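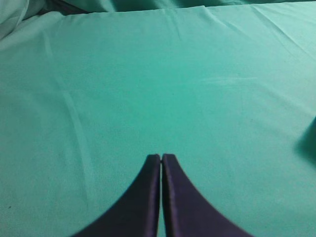
Duston table cloth – teal green

Home > Table & Worktop > Plain Cloths > Duston

Product code 218
In stock – usually goes out in 2 working days

Plain teal-green cloth for covering a table, desk or workbench. One colour all over, no pattern, no border. Smooth woven finish, so paper and small bits slide about on it without snagging. Been in the range since May and already our most reordered plain cloth.

Colour is a muted one. Somewhere between aqua and mint, bit more green in daylight, bit more blue under strip lights. If you are matching to curtains or a wall please send for a swatch first, screens vary a lot and we can't take back cut lengths just for colour.

What people use it for
Sewing and cutting out. Sorting beads, coins, model parts. Market stalls and school fairs. Covering a scruffy desk. Plain backround for photographing things to sell. Draped over a trestle to hide the boxes underneath.

Sizes
Small – card table or single desk
Medium – seats four
Large – standard trestle, with a drop at the front
Cut length – off the roll, priced by the metre, raw edge both ends

Small, medium and large are all hemmed. Corners square, not rounded. For a round table order the size up and let the corners hang.

Getting it to lie flat
Comes folded so there will be creases. Warm iron on the back, or hang it over a door overnight and most drop out. Smooth from the middle outwards. On a slippy top use the Dirix grip underlay (sold seperately), cut it a little smaller than the table so it doesn't show. Munro table clips fit most tops and are handy outdoors, sold in packs of 3.

Washing
Cool wash, with similar colours the first time. Line dry. No bleach. Don't tumble the hemmed ones, the hem puckers. Candle wax – let it go hard, scrape, then brown paper and a warm iron. Ink we have had no luck with.

Not wipe clean. For paint or glue get the Zonel coated cloth instead, same sizes, colours are different though and it is a stiffer thing altogether.

Delivery
Small and medium go by post, large and cut lengths by carrier and need a signature. Order 2 or more cloths and postage is charged once only. Unwashed hemmed cloths can come back within the usual returns period, in the bag please, with the slip.

Also in this range: Duston in slate, Duston in oatmeal (large out of stock, more on the way), Duston napkins.

Prices and stock checked Monday, August 2, 2010

Add to basket | Request a swatch | Ask about this item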